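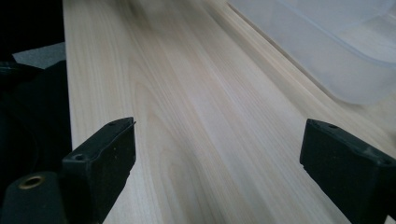 Wenditura Allotment and Gardens Association
Minutes of the ordinary meeting held in January at 7.15 pm, Isberg Hall

1. Apologies
Apologies were received from two members and accepted.

2. Minutes of the previous meeting
The minutes were agreed as a correct record and signed by the Chair. Under matters arising, the Secretary reported that the Maltard Lane gate had been rehung and that new keys could be collected on site.

3. Water supply
The Secretary had written again to the landlord's agents about low pressure on the upper plots. The agents had offered to inspect the main before the end of March. Members asked that the troughs nearest Sirko Field be included in the inspection. Agreed.
Action: Secretary

4. Rents for 2027
It was proposed that the rent for a full plot be set at £90, with half plots charged in proportion. A member asked whether the reduced rate for pensioners would continue. The Chair confirmed that it would. The proposal was carried with one vote against.

5. Hedge along the north boundary
Two quotations had been obtained for cutting back the hedge and removing the waste. The lower, at almost £700, did not include the stretch behind the compost bays. It was resolved to ask both contractors for a revised price covering the whole boundary and to defer a decision. No cutting is to take place during the nesting season.
Action: Vice-Chair

6. Vacant plots
Plot holders giving notice are reminded that sheds and glass must be removed before the plot is handed back. The waiting list remains open to residents of the parish only.

7. Any other business
Concern was raised about bonfires lit before dusk. The rule will be displayed on the noticeboard.

The meeting closed at 8.40 pm. The next meeting will be held in March at the same venue.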